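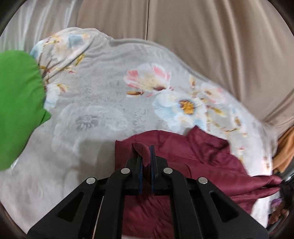 Fig. 2. Maroon garment on a pale grey floral-print blanket.

Section 2 – Sorting and first wash

Applies to the Castwood washer, both Onville flats. Dryer is the next section. Questions to Jae-in So, or Seo-ah Yeo if it's a leak.

Before you start

Water tap behind the machine open. Handle in line with the pipe = open. Drain hose hooked over the standpipe, not pushed down it. Door seal wiped, drawer in all the way or it won't start.

Sorting

1. Check labels. No label – treat as delicate, cold wash.
2. Dark reds, maroons, navy go together. Not with pale bedding, not even on cold, until they've had a few washes alone.
3. Blankets on their own. A big one fills the drum by itself. Don't top up with socks.
4. Empty pockets, close zippers, turn prints inside out.
5. Shake things out before loading. Balled up stuff stays dirty in the middle.

Note: new item and not sure about the dye? Damp white cloth, press on an inside seam, wait a minute. Color on the cloth = wash it alone.

Running the wash

1. Load loosely. You should get a hand in flat above the clothes.
2. Detergent in the left slot. Up to 200 ml of liquid for a full, dirty load, half that for a small one. The Wulard powder goes in the same slot, use the scoop.
3. Softener in the middle slot. None for towels.
4. Turn dial to the program. Wait for the light to stop blinking, then press Start.
5. Delay start: hold the clock button, then set the hours. Please no spins late at night, the floor carries it downstairs.

CAUTION: never force the door. It unlocks a little while after the drum stops. If it stays locked, switch off at the wall, wait, try again.

CAUTION: no bleach with anything else in the drawer. Ever.

If it stops

Code 122 – not draining. Switch off, towel on the floor, open the small flap bottom right, unscrew the filter slowly. Clean out lint and coins, screw back tight. Run a rinse.

Drum bangs on spin – load has bunched to one side. Pause, open when it lets you, spread it round by hand. Happens most with blankets.

Dye has run – do not dry it. Heat sets the color. Rewash teh pale things straight away, cold, still wet.

After

Leave door and drawer open a bit. Wipe the seal, esp. the bottom fold. Filter gets cleaned monthly, next one due in July – initial the sheet inside the cuboard door when its done.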